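September, evening

Rained until two, then stopped, and the light came in low across the floor the way it does at this time of year. I had planned to do the gutters and did the toy cupboard instead.

The cupboard has been bothering me since the spring. It is the tall one on the landing, the one we bought from the Flavton sale when the old shop closed, and the bottom half has been given over to toys for as long as I can remember. Whenever anyone opened the left-hand door something fell out. This morning it was the lid of the marble tin, then the marbles, so I fetched a cushion to kneel on and made a start.

First job was to get everything out on the landing. I sorted it into the washing-up bowl, two crates and a Vinico box that once had glasses in it. Crayons in the bowl. Anything with wheels in the first crate. Anything that was part of something else in the second. The Vinico box was for what was going to the charity shop, and by eleven it had one jigsaw in it and a drum.

The marbles I counted, as I want to sell them with the run. There are 268. I did it twice and got 268 both times, so I wrote it on a slip of paper and put it in the tin. The lid still doesn't fit properly - it has a dent on one side - so I put a rubber band round it.

The building bricks I also counted, for the same reason, and that took most of the hour before lunch. 1188, not including the flat green bases. I did them in piles of twenty on a tea tray. The listing I looked at for the same kind of tub, with fewer bricks, was asking more than I expected, so it was worth the sore knees.

Lunch was soup from yesterday and the end of the bread. I need to get bread.

After lunch I started on the jigsaws. There were seven. One says 375 pieces on the box, which seems an odd number to choose, and I didn't check it. I tipped two of the others out to see if they had got mixed, and they had, a harbour and a farmyard. The harbour pieces are a bit thicker, so they were easy enough to pull apart once I had noticed that. The farmyard is short of a corner. I have kept it anyway.

Then the shape blocks. I was pleased to come across these again. They had worked their way into three different places, some in with the bricks, some in the sock that used to hold the chess pieces and one at the very back behind the skirting. All they needed was a wipe over with a damp cloth and a bit of soap. I like the plain colours, red, green, yellow and blue, and the way each one feels different in the hand.

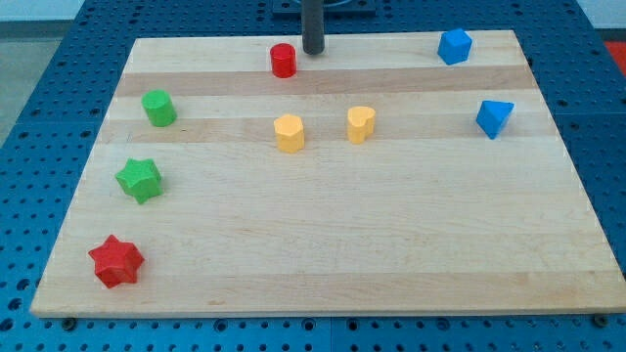 I had half thought of letting the shape blocks go with the rest, but I think they should stay. They take up hardly any room and they are the first thing small visitors go for. The bricks are too fiddly for anyone under four, and the marbles I would never give to a little one at all. A few good blocks keep a child happy on the floor long enough for a pot of tea to be drunk while it is still hot. I have put them in a cloth bag with a drawstring, on the lowest shelf where a child can reach it.

The cupboard itself needed a proper clean once it was empty. There was a line of old biscuit along the back of the bottom shelf and a good deal of fluff. I used the Flokard spray, which smells of pears, and then plain water to get rid of the smell of pears. One shelf support had come loose. I found the little hammer and knocked it back in, but it will want glue sooner or later. I wrote glue on the list under bread.

While the shelves dried I went through the crate of things that were part of something else. It was the hardest of the lot. A plastic ladder, a door, half a farm gate, several small hats. I put the ladder with the cars as it may be from the garage, and the door too. The hats I don't know about. They went in a jam jar.

Put it all back by five. Bricks at the bottom as they are the heaviest, then the wheels, then the jigsaws lying flat, with the one missing its corner marked on the end of the box in pencil. Drawing things on the top shelf. Both doors shut without pushing, which they haven't done in years. The charity box is fuller than it was at eleven but could still take more, so I will leave it in the hall for a few days and see what else turns up.

Rang Dumlao before they closed to ask whether they still collect. They do, but not small boxes, only furniture. I will have to carry it down myself. I asked about the armchair while I was on, and they would take that, so I need to decide about the armchair. It is comfortable but the back legs are going, and it blocks the radiator in the winter.

Omelette for supper. Knees not good on the stairs. Tomorrow gutters if it is dry, and if it isn't, the drawer under the bed where all the old leads and plugs are kept. Must get bread first thing, and the glue.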